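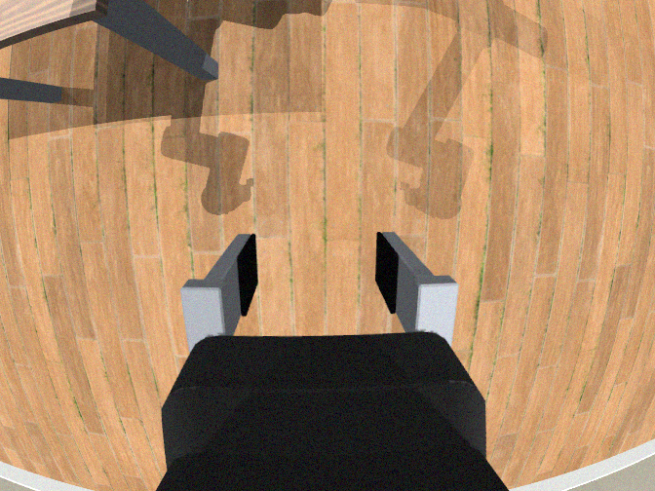 Nutik swatch set review: a colour guide for small studios

Studio Notes > Reviews > Colour and print

I've been doing logos on my own for a good while now, mostly for shops and small firms in and near Worndale, and I have a slightly embarrassing habit of choosing colours on screen and then sulking when they come back from the printer looking like something else. So when my old swatch book finally shed its middle pages all over the stairs, I went looking for a replacement and ended up with the Nutik set from Kesonance. It cost me £83, and I paid for it myself.

What you get is two fans, one coated and one uncoated, with 909 colours in each, plus a little card sleeve that I've already lost. The chips are a decent size, bigger than on my old book, and the numbers are printed on the front AND the back (bliss, if you've ever had a client wave a torn-off chip at you and ask which one it was). Each chip has its CMYK mix underneath in small grey type. Very small. I had to take it over to the window.

How it did on a real job

The first thing I used it for was Holanda, a bakery that wanted an orange for its sign, bags and loyalty cards. They were very firm that it mustn't look like a petrol station, and also that it mustn't be brown, and you'd be amazed how narrow the space between those two is! I pulled out six oranges, laid them on a paper bag next to a loaf and let the owner pick. It took ten minutes. On screen we'd been going round in circles for most of an afternoon, with her looking at one orange on her phone and me looking at quite another on my monitor.

The bags came back a very close match to the uncoated chip. The loyalty cards were a touch redder than the coated one, though my printer reckons that was the laminate and I'm inclined to believe him.

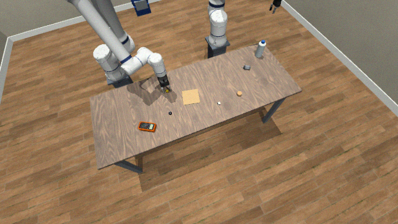 The grumbles

The screw at the bottom works loose. Mine has needed tightening twice, and if you fan it out with any enthusiasm the chips slide about and go back in the wrong place. A drop of nail varnish on the thread has sorted it for now.

The greens are a bit thin, too. There are loads of blues, more than I'll ever use, and then you get to the soft, mossy end of green and there's hardly anything between pea and bottle. If you do a lot of work for garden people you'll notice. And the ordering is odd: warm greys sit after the browns, cool greys are right at the back behind the metallics, so comparing the two means a lot of flapping.

Would I buy it again?

Yes, I think so. If your printer works to one of the big systems and won't hear of anything else, check with them first, as mine was happy to match by eye and by the CMYK numbers but plenty won't be. For a one-person studio doing short runs, it's a good buy. I'd love a pocket version of the uncoated fan for client visits.

Comments

Mandla Matlala: Agree on the greens. I mix my own and glue them in at the back, which looks dreadful but does the job. How are yours holding up for fading?

inkyfingers: Is the uncoated fan sold separately? I never touch the coated one.

Reply from the author: Not that I could find, sorry! Mandla, no fading so far but it lives in a drawer. Ask me again in July.

Last updated: 30 May 2019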